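Home | Parish Life | Household Tips | Contact

Storing Candles and Altar Linens at Home

Lay beeswax tapers flat in a closed drawer, away from radiators. Wrap each pair in plain tissue. Newsprint transfers ink to the wax.

Wax on linen: let it harden, lift it with a dull knife, then press between paper towels with a warm iron. Change the towels until no more wax comes through.

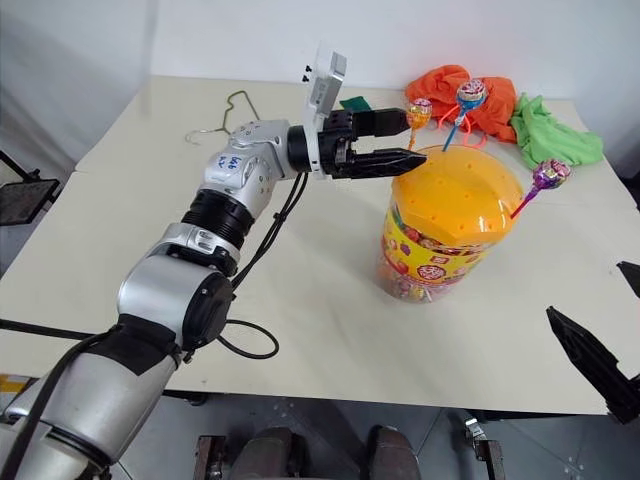

Communion Cloths

Rinse by hand in cold water before the regular wash. Skip starch for long storage. Roll on a tube; folds weaken the fibers.

Notes by Lurdes Pinheiro, Tostville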